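# Greltoder Market Stall Kit

If you've ever sold jam, candles or second-hand paperbacks off a wobbly card table, you'll love this one. The Greltoder packs a full stall into two carry bags, and it goes up in five minutes once you've had a practice run in the driveway!

Ashton Tawhiri drew up the first version after a season of Sunday markets in Disden, and it still feels like a stallholder's idea – the cash drawer sits on your side of the counter, the front panel takes a sign in any colour you fancy, and the shelf is high enough that customers don't have to stoop.

**In the kit**

- Folding counter, 171 cm long
- 4 adjustable legs (brilliant on sloping grass)
- Clip-on cash drawer
- Canopy in navy, grey or cream

The counter holds 80 kg, so go ahead and pile on the honey jars.
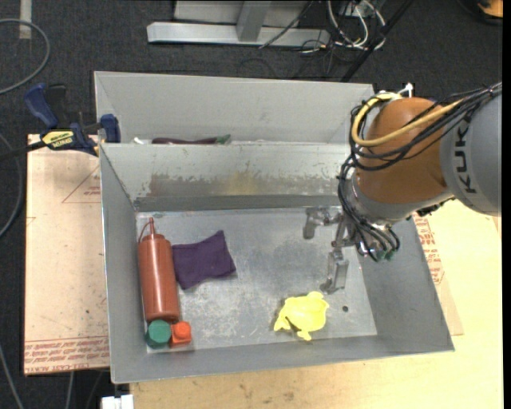

Spare legs and canopy clips are sold separately, and they fit the older Kohlhase counter as well. Side walls arrive in October – we can't wait to try them on a windy morning.

Page updated 31/07/2024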